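Chapter 3
Handing Work Over: The Outside Desk in a Forwarding Office

Before you begin

If you have ever stood in a freight office late in the afternoon, with a vessel due in the morning and a stack of arrival notices still waiting to be keyed, you already know most of what this chapter is going to say. The rest of us need to come at it a little more slowly, and I hope you will be patient with me while we do.

In Chapter 2 we followed a single shipment of ceramic tile from the factory gate at Pavton to the importer's warehouse, and we made a list of every piece of paper (or screen, these days) that was touched along the way. Keep that list beside you. We are going to go through it again, this time asking who does the touching, and whether that person has to sit in the same building as the broker.

For most of my own working life the answer was yes, and I never thought to question it. At Louro, where I started out, the entry writers sat so close to the broker that they passed files over their shoulders. When the office began sending its data entry to an outside desk, my first feeling was plain worry. Who would notice that the invoice said 310 cartons and the packing list said something else? As it happened, the outside desk noticed sooner than we did, mostly since we had finally been made to write down what they should look for.

Writing it down is the heart of this chapter. You will meet the term "work instruction" on nearly every page, and I would like you to think of it as a letter to a capable stranger. It tells the reader where the file comes from, what a finished file looks like, and whom to call when something doesn't match.

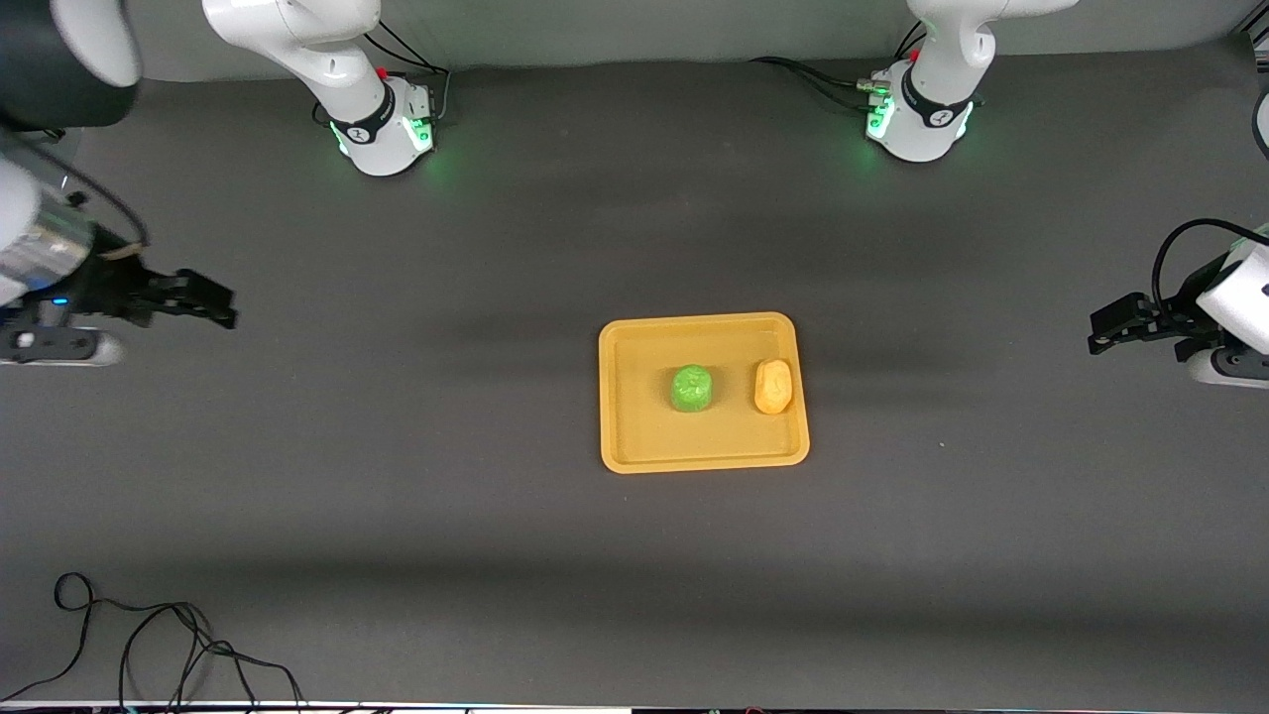 Our main case is Plerkon, a mid-sized forwarder that moved 3392 files through an outside desk in its first year. Thiện Khúc, who ran that desk, kindly let me reprint his first work instruction in full, crossings-out and all. It had 19 steps. By August it had grown a good deal longer, and then it shrank again, and I think you will enjoy working out why.

Words to know: arrival notice, cutoff, entry writer, exception, handover, turnaround time, work instruction.

We begin with the handover itself, and with a very ordinary morning at Plerkon's Jotetwood branch.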